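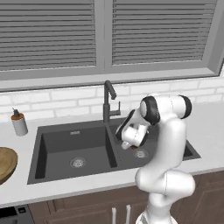
Station A, simulated view: arm over the right basin, gripper pointing down above the drain strainer.

Last updated: April

Stuswood Shared Workshop – Kitchen Arm Build
Pre-Run Inspection Checklist, Revision 14
Inspector: Ainhoa Gallardo. Model owner: Prapai Ongart.

1. Sink reach. Gripper clears the basin divider and the faucet. PASS
Comment: Faucet lever is to remain in the collision model.

2. Joint limits. Loaded from file and locked before motion. PASS
Comment: Controller log reviewed to line 3,352. No limit faults recorded.

3. Counter items. Soap dispenser and cutting board registered as obstacles. HOLD
Comment: Board outline is undersized in the planner. P. Ongart to correct.
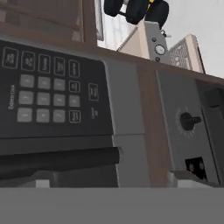
Station B, simulated view: gripper above the boxy device on the shelf, microwave controls at left.

4. Shelf approach. Gripper descends without contact with the shelf edge. PASS WITH COMMENT
Comment: Reduce approach speed – the control knob on the lower appliance projects outward.

5. Panel labels. Legible at working resolution. FAIL
Comment: Keypad characters cannot be read. Replace textures and reinspect.

6. Stop command. Tested from both consoles. PASS

Hardware trials are not authorized until items 3 and 5 are closed and countersigned by Heiðrún Toft.

Contact: Stuswood Workshop Office | © Stuswood | Back to top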